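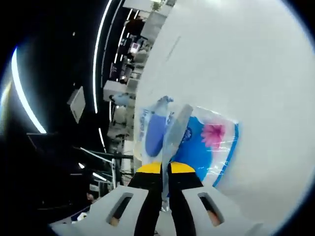 Student robotics club takes its grippers shopping

8 July 2021

Members of the Holub student robotics club have spent the first part of their summer in the store aisles, and they are having a great time doing it. Their project, called Stosus, is an attempt to teach a robot arm to handle the sort of packages people pick up every day without thinking: crinkly, shiny, floppy ones that never sit the same way twice.

The club has been building toward this since May, when it finished its second hand-held gripper. A student holds the tool, squeezes, and the two fingers close on whatever is between them. A camera on the tool records the whole thing from the gripper's point of view. Back in the workshop, those recordings become lessons for the arm.

The fingers have light gray housings and black segments, and they end in bright yellow tips that the club is very fond of. The yellow was picked after a long argument (orange came close) and it has become something of a team color. There are yellow shoelaces now. There is talk of yellow T-shirts.

So far the students have saved 823 recordings, and 546 of them have passed the club's own review. The rest were set aside for all the usual reasons: a hand in the way, a grab that started before the camera did, a package that slid off before anyone was ready. Reviewing is done in pairs on Thursday afternoons, with snacks, and the pairs don't always agree. One clip of a bag of rice was argued over for most of a meeting before it finally made it in.

Clear plastic is the big subject this month. Boxes were the club's first target, and the arm got pretty good at them by the end of the school year. Glossy film is a whole different animal! It wrinkles, it throws back glints from the store lights, and printed flowers and big patches of color can make it hard to tell where the package stops and the background starts. Fold one corner over and the outline changes completely. The students love it, and they have started collecting the worst offenders on a shelf in the workshop labeled "mean ones."

Going out to stores was the members' own idea. All the early recordings were made on one workbench under one lamp, and the arm did well on that workbench and badly everywhere else. Even moving it to the other side of the room threw it off. A few members pointed out that real shelves have strip lights, screens and a lot of stuff in the background, and that the arm ought to see some of that before the fall. Two weeks later they had permission slips, a sign-up sheet and a route.

Each outing is short. Students work in pairs, with one on the gripper and one keeping the log, and they trade jobs halfway through. The log gets the kind of package, where it was grabbed and how many tries it took. Everything goes back where it came from, facing front. The club is strict about that last part, and a few members now straighten shelves even when they are off duty.

The gripping itself takes some practice. New members tend to squeeze hard and fast, as anybody would with their own fingers. The experienced ones slow down, bring the tips in on a flat edge or a stiff bit of plastic, and wait a moment before lifting. First-timers start with a warm-up on empty chip bags, and it is a proud day when one of them gets through it without a drop.

The software side has its own crew, who have been working just as hard with a lot less fresh air. They write the program that sorts the recordings and feeds them to the arm, and they have named it Desell for reasons they refuse to share with the rest of the club. The newest version runs a full batch overnight, so there is usually a small crowd at the door in the morning waiting to see what the arm has picked up.

All of this is headed for the Iment Challenge, the fall contest for student robot teams. Teams have to get an arm to move a mixed pile of household packages from one bin to another, with a clock running and no hands allowed. The club entered last year with the boxes-only version of its arm, came home without a ribbon, and signed up again on the bus ride back.

The goal for the rest of the summer is 101 more approved recordings, all of them clear or glossy packaging. At the pace the members are going, they may need a bigger shelf for the mean ones well before school starts.

The club meets in the workshop on weekday afternoons through the end of August. New members are welcome at any point in the summer, no experience needed, and there is a gripper waiting for anyone who wants to try it. Bring a wrinkly package if you have one!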